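Two Arms, One Piece of Cloth: Our Review of the Ekico Bench Kit
by Nazma Roy (project partner: Afroza Siriwardena)

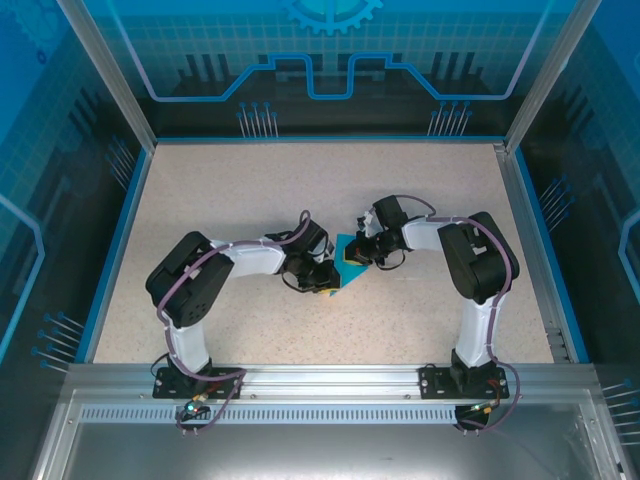 What we wanted to find out

Ekico sells a two-arm bench kit to schools, and the brochure makes it sound like you'll be folding shirts by lunchtime. Afroza and I wanted to know if two students with pretty basic coding could get it to handle cloth at all. We went with a small teal piece and a bare tabletop, both grippers on it at the same time (our teacher wanted us to start with blocks, but cloth is way more fun!).

Setting up

The manual is good up to the wiring section and then it kind of gives up. We spent four lab sessions on setup, and a lot of that was the purple cables. They run the whole length of each arm, and you need to leave slack at the elbow. I left too little the first time and had to redo the left arm, sorry Afroza.

What we thought

The yellow fingertip edges are easy to spot against the black grippers, and I loved that when I was lining things up. The software, Biten, is slower to love. It logged 771 moves for us and named every single one "untitled"!

Would we buy it? I would, if Ekico fixes the wiring pages. Afroza wants to try the Gindar kit before she decides, and we've asked to borrow one in December.

Contact: Nazma Roy, Pathirana Robotics Lab | Back to top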